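Part-time bench help wanted, Pelupessy Computer Reuse, Flovavcombe
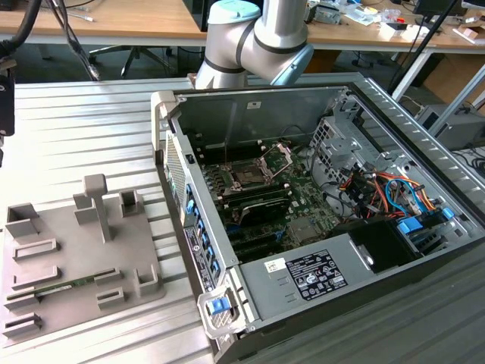

Segundo Villanueva asked if we could please put the pay and the hours at the top this time, last ad had them at the very bottom and people gave up reading before they got there. Fair enough. So:

Pay: $473 every two weeks, before tax
Hours: mornings, 8 to noon, four days a week, you pick which four
Start: January, earlier if you're free
Openings: 2

What we do. Take in old desktops from offices and households, wipe them, fix what can be fixed, hand them on to families and night-school students who asked for one. Last year more than 149 machines went out the door. Waiting list is longer than that. Hence the ad.

What you'd be doing
Opening up towers, checking memory, swapping drives
Wiping disks and filling out the wipe sheet (every disk, every time, no exceptions)
Installing the system and the basic programs
Dusting. A lot of dusting
Answering the phone when Gilang is out on pickups
Sorting cables, screws, power cords. Slow weeks this is most of the job, better you know now

What you need
Good hands and some patience
Able to lift a full tower onto a bench
Read and write English well enough for the log. Spanish or Indonesian a big plus, lots of our families would rather talk in one of those
OK with teenagers around after school lets out for the holidays, they come in and ask questions all morning

No degree needed. No certificate either. If you've taken apart your own computer and it worked again afterward, say so in the letter. If it didnt work again, tell us what you learned.

Nice to have, not required: driver's license, laptop repair, any experience with printers (we avoid them but they keep getting dropped off).

Where. Back half of the old Viltico carpet store, Flovavcombe, entrance from the parking lot side. The 8 bus stops across the street. Bike rack by the door. Building is heated but the bench room runs cool in winter so bring a sweater.

Training. First two weeks you're paired with one of us. After that you get your own bench and your own shelf. We use Statance for the inventory, takes an afternoon to pick up.

Not offered: health insurance, sorry, hours are too few. You do get paid sick time, paid holidays, and first look at parts we can't use.

How to apply. Short letter, half a page is plenty, plus a phone number where we can reach you in the daytime. Résumé if you have one. Drop it in the mail slot or hand it to Gilang Tjoa at the counter, any morning before noon. Please dont email attachments, the inbox is full again.

We call everybody back, even if its a no. Short talk first, then an hour at the bench with a machine to open up and put back together. The hour is payed.

Questions, come by. Coffee's on from 8.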